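Gripper comparison – frequently asked questions
Questions we receive on the bench tests at Resitz. Answers by Indrek Laur and Vesela Ristić. Updated Thu 3 September.

Which grippers do you compare?
At the moment two: the Estley parallel gripper with its original fingers, and the same gripper with the longer Tóth fingers. A third one, from Proltton, is ordered and we expect it in December.

How many grasps do you make with each gripper?
We make 200 grasps for each pair of fingers, divided between all the objects in the box. If a screw becomes loose during the series, we tighten it, write this in the log and start the series again.

Why do you test with padlocks?

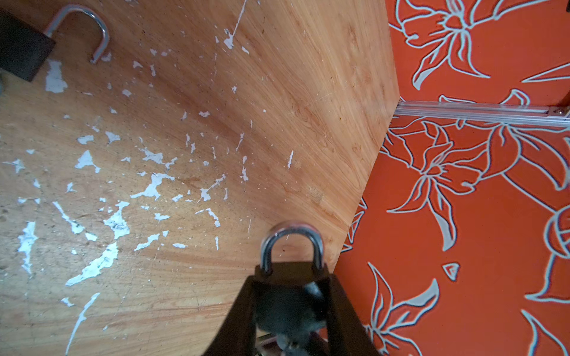
Padlocks are heavy for their size, and they have two very different parts to hold. We wanted an object which punishes a weak grip, and the plastic cubes from our first tests did not do this. A black lock body between two black fingers is also a hard case for the wrist camera, while the glossy shackle gives strong highlights along its top curve. If your detection depends on good contrast, please try such an object before you decide on a finger color.

Does the table have to be clean and plain?
No. We use an old wooden table with paint marks on it, and we leave it so. Zsolt Bodnár repeated one series on a gray mat and the Tóth fingers came out better there, but he also changed the exposure that day, so we do not publish this result.

What counts as a successful grasp?
The object must be lifted and held for 65 seconds without visible slipping. A grasp that needs a second try is counted as failed.

Can I use one camera only?
Yes, but you will see less. The wrist view is good for the last part of the approach. For judging the cable and the mount, we recommend a second view from the other arm.

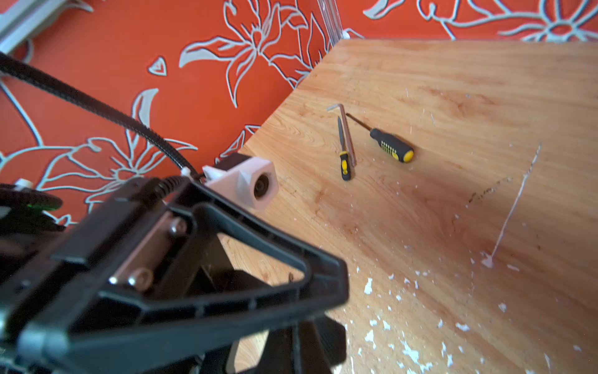

Camera mount, cable sleeve and gripper, with two screwdrivers or similar tools and a hex key on the table.

Is a 3D-printed mount stiff enough?
For our speeds, yes. We run the arm at 80 percent and the calibration stays good for a full series. Ha-neul Yeom prints the mounts with thick walls and checks the screws every morning.

Where do I send my own results?
Write to Kvido Kadlec through the contact form. Please tell us the finger type, the controller version and the object list – without the list we cannot compare anything.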